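3. Collecting the demonstrations

Our part of the Dircombe project was the packing task. Noémi Katona and Fanni Boros wore the hand-held grippers, and I checked the recordings. We used 12 kinds of packaged goods and one plastic tray with compartments.

Each demonstration starts with the tray on the table and ends when the item is let go. We recorded up to 53 a day - fewer when a cable got in the way - and threw out any where the tray slid.

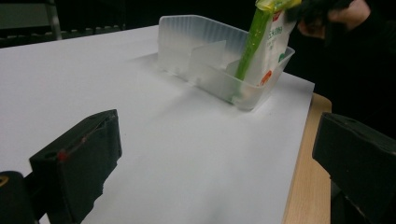
Packaged goods and the divided plastic tray, August sessions.
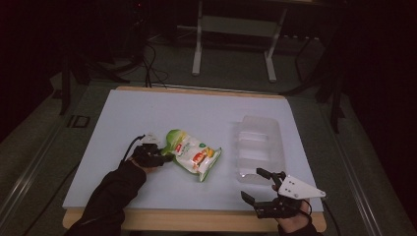

Soft packets took longer to learn to handle than boxes, and our first 7 attempts with them were deleted. Erzsébet Vida suggested gripping near a corner, and we kept to that for the rest of the set. Training is covered in section 4.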